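버려진 컴퓨터를 여는 손

로봇에게 분해를 가르치는 연구실 Bratine의 여름

조립하는 로봇은 많다. 자동차 공장에 가면 같은 나사를 같은 자리에 하루 종일 조이는 팔을 볼 수 있다. 그런데 그 나사를 다시 푸는 로봇은 드물다. 내가 Bratine 연구실을 찾아간 이유도 이 간단한 사실에서 시작되었다.

연구를 이끄는 Maiara Barros 씨는 나를 보자마자 커피보다 먼저 드라이버를 건네주었다. 직접 컴퓨터 한 대를 열어 보라는 것이었다. 나는 옆판을 떼는 데까지는 잘했다. 그 다음에 얇은 금속 부품 하나가 걸려서 나오지 않았고, 나는 조금 세게 당겼고, 손가락이 긁혔다. Barros 씨는 그것을 보고 만족한 얼굴로 말했다. “지금 당기기 전에 한 번 흔들어 보셨지요? 우리 로봇이 배워야 하는 것이 그것입니다.”

조립과 분해는 거꾸로 된 같은 일이 아니라고 그는 설명한다. 조립할 때 부품은 모두 새것이고 설계도와 같다. 분해할 때 들어오는 물건은 회사도 다르고 나이도 다르다. 어떤 나사는 녹이 슬었고, 어떤 케이블은 전 주인이 마음대로 묶어 놓았다. 그러므로 좌표를 미리 정해 주는 방식으로는 오래 가지 못한다.

흔들고, 느끼고, 당긴다

연구실이 만든 방법의 이름은 Larnine이다. 카메라 영상만 보고 부품을 집는 기존 방법에 짧은 탐색 동작을 하나 넣었다. 그리퍼가 부품을 잡으면 바로 당기지 않고 여러 방향으로 2밀리미터씩 움직여 본다. 그때 손목에 돌아오는 힘을 읽고 어느 쪽으로 저항이 가장 작은지 계산한다. 그 방향이 빠지는 방향이라고 가정하고, 당기면서 계속 고쳐 나간다.

학습에 쓴 자료는 사람이 로봇 팔을 원격으로 조종해서 모은 시연 608개이다. 처음에는 성공한 시연만 골라서 썼다고 한다. 결과가 좋지 않았다. 사람이 실수하고 다시 잡는 장면까지 넣은 다음에야 로봇도 실패한 뒤에 다시 시도할 줄 알게 되었다. Barros 씨는 이 부분을 논문에서 가장 짧게 썼지만 시간은 가장 많이 들었다고 했다.

실험실의 작업대는 홈이 파인 큰 알루미늄 판이다. 그 위에 검은색 데스크톱 본체를 눕혀 놓고 팔이 위에서 내려온다. 본체 안에서는 전선이 제일 어려운 상대이다. 카메라가 보기에 전선은 부품을 가리는 물건이고, 그리퍼가 느끼기에는 부품처럼 저항하는 물건이다. 사람은 손등으로 슬쩍 밀어 놓고 일하지만 손가락이 두 개뿐인 그리퍼에게는 손등이 없다.

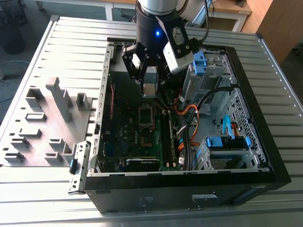
숫자가 말하는 것과 말하지 않는 것

평가에서는 부품 빼기를 368번 시도했다. 탐색 동작을 넣은 쪽은 영상만 쓴 쪽보다 성공률이 거의 30퍼센트포인트 높았다. 특히 옆으로 밀어야 빠지는 부품에서 차이가 컸다. 위로만 당기는 습관이 있는 로봇은 이런 부품 앞에서 계속 같은 힘을 쓰다가 안전 정지에 걸린다.

그러나 나는 이 숫자를 너무 크게 읽지 않으려고 한다. 시험에 쓴 본체는 연구실이 고른 것이고, 옆판은 사람이 먼저 떼어 주었다. 나사를 푸는 일도 이번 연구의 범위 밖이다. 속도 문제도 남아 있다. 탐색을 하는 동안 로봇은 망설이는 사람처럼 보이고, 재활용 공장에서는 이 망설임이 모두 비용이 된다.

이 점은 재활용 회사 Gulico의 기술 담당자들도 지적했다. 그들은 연구실을 방문해서 시연을 본 뒤 제일 먼저 한 대에 몇 분이 걸리는지 물었다고 한다. Barros 씨의 대답은 “아직 묻지 말아 주십시오”였다. 그래도 회사는 연구용으로 폐컴퓨터를 계속 보내 주기로 했다. 사람이 하는 분해 작업은 손을 많이 다치고, 일할 사람을 구하기도 점점 어려워지기 때문이다.

다음 과제는 Lục이라는 이름으로 벌써 시작되었다. 베트남어로 여섯이라는 뜻인데, 힘과 회전을 합친 여섯 축의 신호를 모두 학습에 쓰겠다는 계획에서 나왔다. 지금의 Larnine은 미는 힘과 당기는 힘만 보고 비틀림은 버린다. 그러나 커넥터를 뺄 때 사람의 손목은 아주 조금 돌아간다. 나도 그날 오후에 몇 개를 빼 보면서 내 손목을 지켜보았는데, 정말 돌아가고 있었다. 평생 해 온 동작인데 처음 알았다.

나오기 전에 나는 아침에 못 뺀 부품을 다시 잡아 보았다. 이번에는 Larnine이 하는 대로 먼저 조금씩 밀어 보았다. 왼쪽으로 밀 때 힘이 가벼워졌고, 부품은 그쪽으로 빠져나왔다. Barros 씨는 그것을 받아서 금속 상자에 넣고 다음 본체를 가지러 갔다.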